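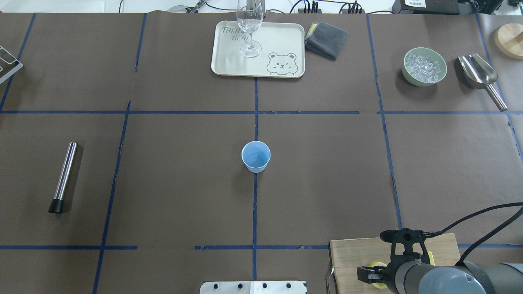

Coursework > Design and Making > Year 2 > Project reports

Drinks station layout – project report
2026-03-03, by group Um

Aim. Lay out a small work surface so one person can make a cold drink without reaching across themselves. Project name is Grivus, the brief came from Hivix (the cafe on the ground floor, they want a new counter by August).

Surface. Dark brown paper over the table, then blue masking tape for the grid. Tape is cheap and you can lift it and move it, which we did a lot. A couple of lines came out slanted and we left them, the squares are only for saying where stuff goes.

What goes where, version 3:

Ice top right. Green bowl, scoop beside it on the right, handle pointing back towards the person. In version 1 the scoop lived in the bowl and the handle got too cold to hold.

Tray at the top in the middle, the beige one with the bear on. Stemmed glass stands on it. Raised rim is good, catches drips. Folded grey towel right next to the tray so you can wipe the foot of the glass straight away. Sponge tucked under the towel – not ideal, needs its own place.

Paper cup in the middle, nearest thing to hand. Light blue so it shows up well agianst the brown.

Steel tube with the black cap over on the left. Wire rack top left corner, out of the way.

Testing. 37 timed goes over two afternoons, 13 of them on version 3. Total for all goes was 961 seconds, so just under 26 each. Didnt split the times by version, should of done. People said version 3 felt easier but that is only what they said.

Problems. Round wooden board ended up right at the edge on the ice side, will get knocked off sooner or later. Left side is a bit bare compared to the right, so left handed people reach over for the ice every time. Paper goes wavy when ice melts on it.

Next. Mirror the whole layout and time it again. Try oilcloth from Trirkosen instead of paper. Find the sponge a dish. Write the times down per version this time – on the sheet, not on someones hand.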